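**Ticket 3183: Wiping task stalls, arm ends up looking at the ceiling**

Site: Nindix demo kitchen, Savolainen building
Unit: Rolto arm, wrist camera, two-finger gripper
Task package: Zultitz Household, "wipe counter, put cloth away"
Opened: Thursday, February 7, 2019
Priority: was Low, then the sales team saw it, now High

**Reported problem**

Arm picks up the cloth, wipes for a bit, then lifts, rolls the wrist over and stops with the camera pointed straight up. It stays there until somebody hits reset. No fault light. The status line says `TASK IN PROGRESS`, and I suppose that's a matter of opinion.

**Expected**

Counter wiped, cloth in bin, arm parked.

**Log**

*09:10* Reproduced on the first try. It cleaned a patch the size of a dinner plate and then retired. Reset, ran again, same patch. That is now the cleanest part of the kitchen.

*09:25* Checked the obvious things. Emergency stop is out, air is off (not used on this task), joint limits are at factory values. Cable at the wrist has slack. Restarted the controller anyway, as is tradition.

*09:50* Ran it with no cloth. Finished the whole path and parked correctly. So it can mime housework without any trouble.

*10:15* Ran with cloth, speed down to half. Stalled again, only slower.

*10:40* Pulled the planner output. Right before the lift there's this:

```
surface_track: confidence low
surface_track: lost
recover: search pose 1
recover: search pose 2
surface_track: acquired
task: resume
task: waiting for contact
```

So it loses the counter, goes looking for a flat surface, and finds one. The one it finds is the ceiling panel. Then it waits for the ceiling to touch the cloth.

*11:05* Looked up search pose 2 in the task package. It's wrist up. According to the release notes it was added in December for "overhead shelf tasks." We don't have an overhead shelf task. We barely have a counter task.

*11:30* Asked Zultitz support whether recovery can be limited to surfaces below the wrist. Got an automatic reply thanking me for my interest in automated cleaning.

*13:20* Turned off search pose 2 in the local config:

```
recover.search_poses: [1]
recover.on_fail: park_and_alert
```

Ran four times with the cloth. It finished 2 of them. The other two lost the counter, parked and raised an alert like a grown-up. I'll take it.

*13:45* Still don't know why tracking drops in the first place. Best guess is that the cloth covers too much of what the camera uses to find the counter. Tried folding the cloth smaller. Seemed better, but I wouldn't bet lunch on it.

*14:10* Sales asked if this can be described as "hands-free kitchen cleanup" at the open house. I said the hands would be free to press reset. They asked me to put something else in the ticket, so: supervised use only, small cloth, keep a person nearby who also knows how to wipe a counter.

**Workaround**

- Use the config above. Back up the old one first.
- Fold the cloth in quarters.
- Don't load the shelf tasks on this unit.

**Still open**

- Root cause of tracking loss. Needs a run with full camera logging, and that fills the disk, see the other ticket.
- Nothing should go to `resume` when the new surface is above the arm. Filed with Zultitz as a bug. They may call it a feature request.
- Status text. "In progress" should require progress.

Leaving this open until it does ten runs in a row. For comparison, I wiped the rest of the counter myself while the config was loading.

**Attachment** 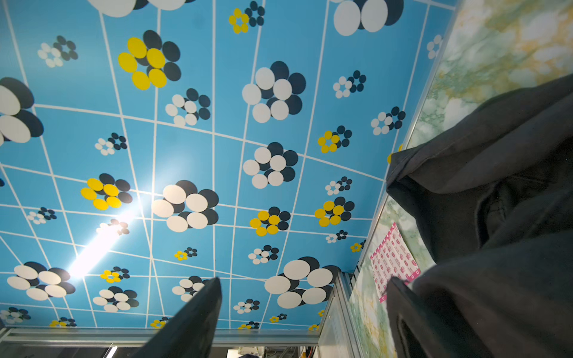
*Wrist camera view: flowered blue ceiling panel, light glare at left, gripper fingers at the bottom.*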